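Wellent extends phone trade-in program to regional towns

16 Oct 2024

Wellent is delighted to announce that its phone trade-in program, which began as a modest trial in Herlow this August, will now be offered at 3 more drop-off counters, with Medve the first to open its doors. 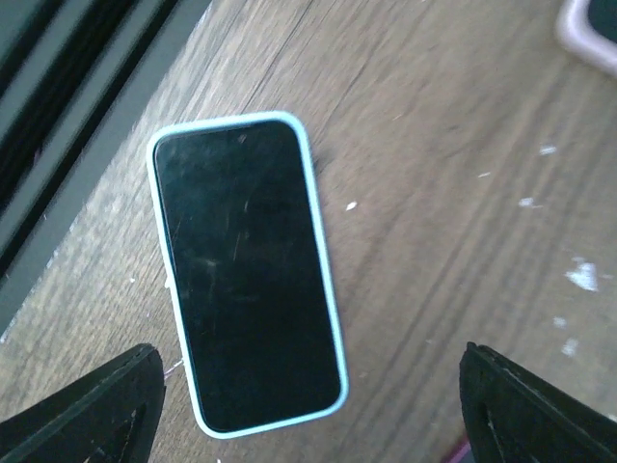
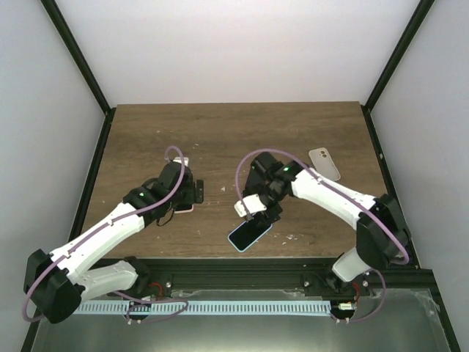 Why old phones matter

Most of us have one tucked away in a kitchen drawer, scratched but still perfectly good for somebody. During the Herlow trial, locals brought in 2,320 handsets, along with a very generous pile of chargers and cases.

"We were bowled over, to be quite frank," said Joanne Pearce, program manager at Wellent. "People came in with their mum's old mobile, stayed for a chat and went home with a voucher – and then came back the next week with the neighbour's!"

How to take part

Back up your photos, sign out of your accounts and bring the phone to any participating counter, with or without its charger. Vouchers can be spent at Sellex stores for up to 2 years. Cracked screens are welcome, and the friendly counter staff will happily help anyone who gets stuck with the sign-out.

Media enquiries: Joanne Pearce, Wellent, Herlow office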